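Jakthorpe Public Library - Changes to Borrowing and Opening Hours

Posted as a thread by the Jakthorpe Public Library
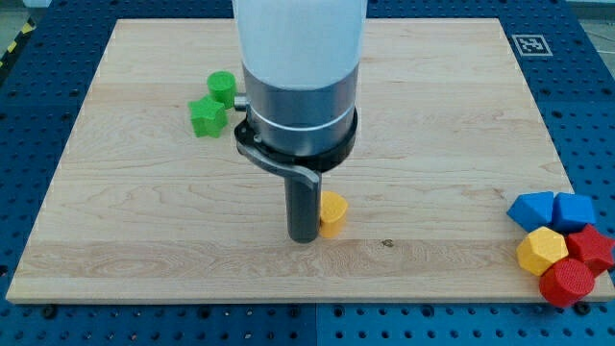
2 min read

Print
E-mail

1/ The Jakthorpe Public Library will introduce new borrowing rules in January. The rules apply to all cardholders at the main building and at the Hovia branch. Please read the full thread before contacting the front desk.

2/ Overdue fines on books, magazines and audiobooks will end. Fines already on an account will be cleared when the new rules take effect. Cardholders do not need to apply or visit in person.

3/ Charges for lost or damaged items remain in place. An item is treated as lost 23 days after its due date. If it is then returned in good condition, the charge is removed from the account.

4/ The loan limit for adult cards rises to 23 items. Children's cards keep the present limit of eight. Reference works, local maps and bound newspapers may be used in the reading room only.

5/ Renewals may be made online, by telephone or at the desk. An item that another reader has requested cannot be renewed - this includes items requested through the Hovia branch.

6/ The online catalog will move to the Inix system. Existing card numbers will continue to work, but each reader must choose a new PIN at first sign-in. Saved reading lists will be carried over. Saved searches will not, and readers who rely on them should make a copy before the end of December.

7/ The Obradović Collection of regional history will reopen to the public after recataloging. It holds 905 bound volumes and 2000 loose items, among them letters, parish notices and seed catalogs. Requests placed by noon will be filled the same afternoon.

8/ Loose items from the Obradović Collection must be read at the tables nearest the desk. Pencils only, please. Photographs for personal study are allowed without flash. Permission to publish must be requested in writing.

9/ The main building will open at 8 a.m. on weekdays. Weekend hours do not change. The Hovia branch keeps its present schedule until its roof repairs are complete - a separate notice will follow.

10/ The book drop on the north side of the main building is open at all hours. Items left there after closing are checked in the next working morning and dated to the evening before.

11/ Printed copies of the new rules are available at both desks, with a large-print edition on request. Questions about an individual account should be made by telephone or in person, as staff cannot discuss borrowing records in replies to this thread.

Print
E-mail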